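My first lesson in teaching a robot started with me apologizing to it. I'd bumped a handle, and one of the arms at Susine swung wide of the table like it had been stung. "Happens to everyone," said Lenka Šindelář, and gave me the other handle too.

The job was wiping a little whiteboard. You hold two handles, the arms copy your hands, and every wobble gets recorded along with the good stuff. I figured it would take me five minutes to get the hang of it (I wipe things all the time!) and I was still fumbling after 40. One arm has to hold the board while the other does the rubbing, and you can't feel a thing through those handles – you just watch the corner of the board and hope. 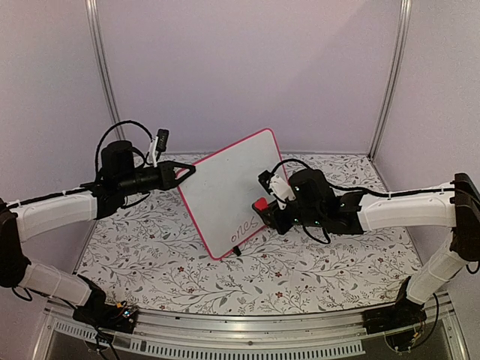
Slow hands make bad lessons, according to Šindelář, and the robot will copy a hesitation as faithfully as a good grip. She'd sooner throw out a whole run than keep one where the person stopped to think.

So we threw out plenty of mine. The team wants 300 clean runs before they train anything, and by lunch I had given them 13. My shoulders ached. I'd also started talking to the arms, which I'm told is normal by the second day.

What got me was how personal it felt. Somebody's habits are going to end up in that machine, and a few of them might be mine – the nervous little pause before letting go, for one. I'm going back in July to see if it picked that up.

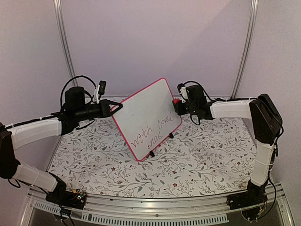

Two arms, one small whiteboard and a few words in marker at Susine.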